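Ceramic coatings in a bottle: still not convinced

My neighbour's ute beads water like a duck, and for two years I've been hearing that mine could too, if only I'd spend a Saturday's worth of effort and a fair bit of money on a spray-on coating. So I finally did it, with a bottle of Kistik, and then I did the other half of the car with the ordinary Sillum wax I've been using forever. Same car, same driveway, line of masking tape down the middle of the bonnet.

The label on these things always promises the moon. "Up to" so many months of protection is a phrase that covers one afternoon quite comfortably. I'd like to know who tests it, and whether their car lives under a gum tree.

Prep was the long part. Wash, dry, clay, wash again, then a wipe-down with panel cleaner. I suspect most of the before-and-after shots you see online are really pictures of good prep. Any paint looks better when you've pulled the grit out of it, and my wax side came up a treat as well.

The Kistik went on easily enough. Two sprays to a panel, spread it, wait, buff. The instructions say to leave it 15 minutes, which was too long on the roof — it grabbed and left a rainbow smear that took more rubbing than I care to repeat. By the doors I was giving it far less and had no trouble.

Fourteen weeks on and roughly 1,000 km later, I'll give it this much: the coated side still beads, and the wax side has gone flat along the sills. Bugs come off the coated half of the bumper a bit quicker. Colour and gloss, I can't pick between them, and neither could anyone I asked. The bird mess etched both sides equally, so so much for the "armour".

A bloke on the Clernent owners' forum reckons I should have used two coats, and another one says three. There's always one more coat. Somebody else told me to go and get the Nseir stuff done professionally for $400, and maybe that's a different animal, but I'm not about to find out on a car with a dented tailgate.

I'll finish the bottle because I've paid for it. When it's gone I'll most likely go back to wax, do it a bit more often, and keep the change.

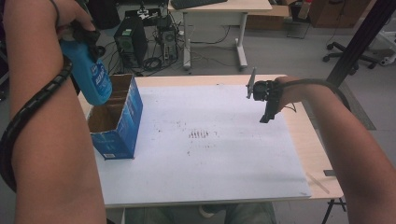 Blue bottle, blue box.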